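Osstead grip stall

The Osstead grip stall was a fault in a simulated two-armed kitchen robot, first logged on 17 March 2025.
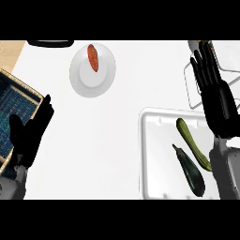 The Osstead tabletop in simulation, with a zucchini and an eggplant in the white tray.

The fault affected the right hand, which closed on a vegetable and then refused to let go. Levente Vincze found it in 79 runs of the sorting task, and traced it – in a lovely bit of detective work – to a contact force that never dropped to zero. The release command waited for that zero, so the fingers stayed shut. Gilberto Grajales added a time limit of 3 seconds in August. The same stall later turned up in Bulta, a sister project, where the fix also worked.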